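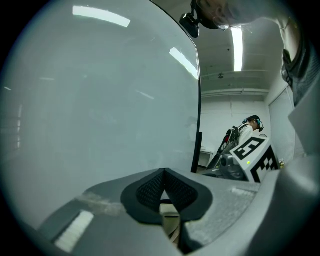 ## Two thousand hexagons and a tin of thread: a talk with Jintana Rattanakul

Jintana Rattanakul is already stitching when I sit down, and she keeps stitching for most of the next two hours. The quilt in her lap is called Onsri, and it's made entirely by hand from paper-pieced hexagons, each one an inch on a side. The pattern calls for 2,000 of them. She has 1,930 done.

"Seventy to go!" she says. "I keep wanting to slow down. I've had this thing on my knees through two winters, and I'm going to miss it."

If you've ever tried English paper piecing, you know how it gets hold of you. You fold a scrap of fabric over a paper shape, baste it down, and then whipstitch it to its neighbor, and an hour later you have something the size of a saucer (and you're thrilled with it). Jintana learned from a library book and got the first 500 wrong.

"My stitches were huge. You could see every one from the front. I used white thread on everything, even the navy, and I thought that was how it was supposed to look."

Did she take them out?

"I took out the worst flower and then I gave up and kept the rest. They're all in the top left corner. I love that corner."

These days she picks a thin gray thread for nearly every seam, and she glue-bastes the small pieces and thread-bastes anything over two inches. Her needles are milliners, size 11, and she goes through plenty of them. "They bend. I hold them too tight when I'm watching a ball game."

The fabric is where she really lights up. She pulled out a bag of leftovers from Pirklow, the first quilt she finished, a log cabin in rust and cream that now lives on her sister's guest bed. Then came the scraps from Brurer, which was meant to be a bed quilt and ended up as four table runners and a pincushion. There are bits of both in Onsri, along with shirt cuffs, a pillowcase, and one very loud pineapple print.

"The pineapples were on sale and I bought far too much. I cut 900 hexagons before I'd used up two yards of anything else, and a lot of them were pineapples. So I spread them out. Every time you find one it makes you smile."

Her sewing group meets on Wednesday evenings, and she does most of her joining there, with the flowers already made up at home and carried over in a cookie tin. She says the talk helps her keep an even stitch.

She hasn't settled on the backing yet. Plain flannel would be warm, but she's been eyeing a wide blue stripe, and she'd like to tie it with perle cotton and leave the quilting for another day.

And after that? She already has a name, Stusico, and a drawing on graph paper: diamonds this time, all in solids, small enough to hang over the stairs.

"No pineapples," she says, and then she thinks about it. "Well, maybe on the back."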